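17/05/2022, comparaison des pinces Purnel et Dulden en simulation, tâche d'insertion de formes
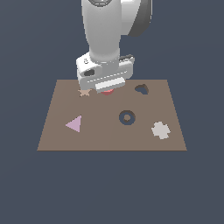 Sidra Ghumman trouve que je compare deux choses à la fois : la Purnel tourne sur le contrôleur en impédance, la Dulden encore sur celui en position, et tant que ce sera comme ça elle ne croira à aucun écart entre les deux. Elle a raison, je reprends tout avec l'impédance des deux côtés !

Cela dit, quel plaisir de voir enfin cette table réagir correctement. Les découpes en cœur et en anneau ont de vraies collisions maintenant (merci Unach pour le maillage refait). En mars, la moindre pièce posée au bord d'un trou partait en vrille.

Lot de ce matin avec la Purnel : 597 essais, graine 2613, 4 plantages du solveur, tous à la fermeture des doigts. J'ai baissé le pas de temps, plus rien depuis.

La croix m'inquiète un peu, ses branches sont courtes et la prise glisse dès que le poignet tourne. L'étoile, par contre, un régal.

À faire : relancer la Dulden avec la même graine, compter environ 24 minutes par lot sur la machine Huanca. Vérifier aussi le frottement des doigts, je crois qu'il est resté par défaut.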